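Belura, 2022-02-03

# Belura abre una ruta a pie por los patios y hornos del barrio de Kudach

La oficina de turismo de Belura pone en marcha una ruta guiada por el barrio antiguo de Kudach, con salida en la puerta del mercado y final en el mirador de Urkus. El recorrido mide 800 metros y se hace en 60 minutos, sin contar las paradas para comer algo.

Hasta ahora la mayoría de los viajeros que llegaban a Belura subían directamente al mirador en autobús y volvían a bajar por la misma carretera. La ruta les propone hacer el camino por las calles interiores, donde siguen abiertos tres hornos de pan y varios patios de vecinos que antes solo se visitaban en septiembre, durante las fiestas.

«La subida es corta, pero tiene escalones y conviene llevar calzado cerrado», explica Beat Leitner, coordinador de la ruta. «Quien no quiera subir a pie el último tramo puede quedarse en la plaza de Kim - allí hay bancos, una fuente y sombra casi todo el día».

Los grupos salen por la mañana y por la tarde, en español y en alemán. La visita es gratuita para los menores de edad y para los residentes. El resto de los visitantes paga tres euros, que incluyen el plano impreso y la entrada a los patios. Los perros pueden hacer el recorrido con correa, aunque no entran en los hornos.

La oficina ha preparado casi 200 planos en letra grande, disponibles en el mostrador. Los horarios de apertura de cada patio figuran al dorso y pueden cambiar en caso de lluvia.

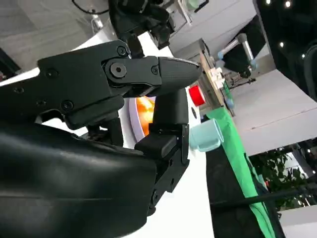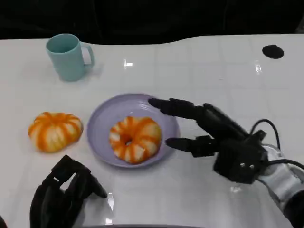
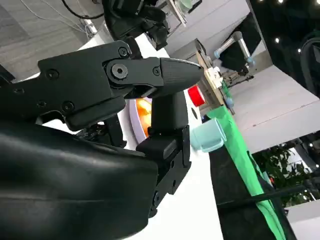

La ruta termina con una merienda opcional en el café de Urkus, junto al mirador, que se paga aparte. La carta es breve: café, chocolate, infusiones y la rosca frita de Kudach, rellena de crema de naranja. Para quien no la conozca, tiene la forma del dónut a rayas naranjas y blancas que se ve en el plato lila, con su agujero en el centro, y se sirve espolvoreada con azúcar. El café reserva mesa a los grupos que avisen antes de la salida.

Las inscripciones se hacen en la oficina de turismo de Belura, en la plaza del mercado, o por teléfono en horario de mañana. Los centros escolares y las agencias deben pedir plaza con antelación - los grupos grandes se dividen en dos turnos.

Contacto para medios: Beat Leitner, oficina de turismo de Belura.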